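Lunch Swap is back — and other kitchen news

Quick one this month, I'm typing between two meetings and the kettle. Sorry in advance.

So. Lunch Swap. For anyone new on the Mimwood side: you make one extra lunch on a Wednesday, put it on the swap shelf by noon, take somebody else's. That's the whole thing. No sign-up, no app, no money. It ran all of last spring, fizzled when the Flurness building closed its kitchen for the new floor, and now the floor is done so we're going again.

First one back was last week and 33 lunches went through. Thirty-three! I was hoping for a dozen. The shelf was bare by twenty past twelve and a few people came down late and got crackers. If that was you, come earlier, or grab me and I'll share mine.

What went fast — anything with rice, the lentil soup (whoever made it, please send me the recipe, I mean it), egg salad, cold noodles with peanut sauce. What hung around — plain pasta with nothing on it. Three tubs of that. Put a spoonful of pesto in, people. Or butter and pepper. Anything.

Sandwiches did fine too but a lot of them got soggy by noon. Best fix I know is to keep the parts seperate until you eat. Bread in one bag, greens in another, wet stuff (tomato, pickles, dressing) in a little jar. Put it together at the table. Takes a minute. If you really have to build it at home, butter or cream cheese right to the edge of the bread first, then lettuce, tomato in the middle away from the bread. Dry the lettuce properly. Paper towel, squeeze, new paper towel, squeeze again. 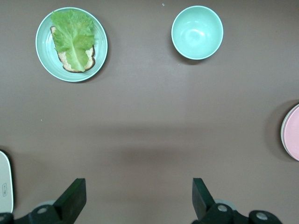

Bread and a big leaf of lettuce on a green plate.

Greens keep better than you'd think, by the way. Wash the head when you buy it, dry it, roll the leaves up in a dish towel and put the whole roll in a bag in the fridge. Mine lasts most of a week. The loose stuff in plastic boxes goes slimy by day three no matter what I do — open to suggestions.

Bread: day-old is better for packed lunches. Fresh bread squashes. The Karaki bakery on the corner sells yesterday's loaves for $2 after 2 in the afternoon, cash only, and they'll slice it if you ask nicely and there's no line. Freeze it sliced. Take out what you need in the morning and it's thawed by lunch.

Labels. Please. Masking tape and a marker are in the top drawer in both kitchens. Write what it is, the day, and nuts / dairy / egg / fish / gluten if it's got them. A label that says "yum" is not a label. Last week we had a very nice looking curry that sat there because there was nothing on it and two people with allergies couldn't risk it. If you're not sure what's in the sauce, write "not sure" and let folks decide.

Containers — the old argument. Bring them back washed. The gray bin under the window is for returns, and whatever is still in it at the end of July goes to the Grastar thrift table. Lids too. I have a drawer of lids at home that fit nothing on earth and I don't want another one here.

Fridge clear-out is Friday as usual, anything without a label goes. Yes including the mustard.

Other bits:

Lungile Swanepoel has offered to do a short knife skills session at lunch, probably the week after next, bring an onion and something to put the onion in. Room to be confirmed, watch the board by the elevators. Beginers very welcome, I'll be one of them.

We have $600 left in the kitchen budget to spend before it gets taken back. Ideas so far: a second toaster, decent can openers, a real bread knife, a kettle for the Flurness side that doesn't trip the breaker. Drop me a line if you've got something better. Somebody wrote "pizza oven" on the board and I'm not ruling it out but also no.

The microwave on the Mimwood side is working again. Cover your soup.

Next swap is Wednesday, noon. I'm making bean chili, mild, no dairy. Got to run.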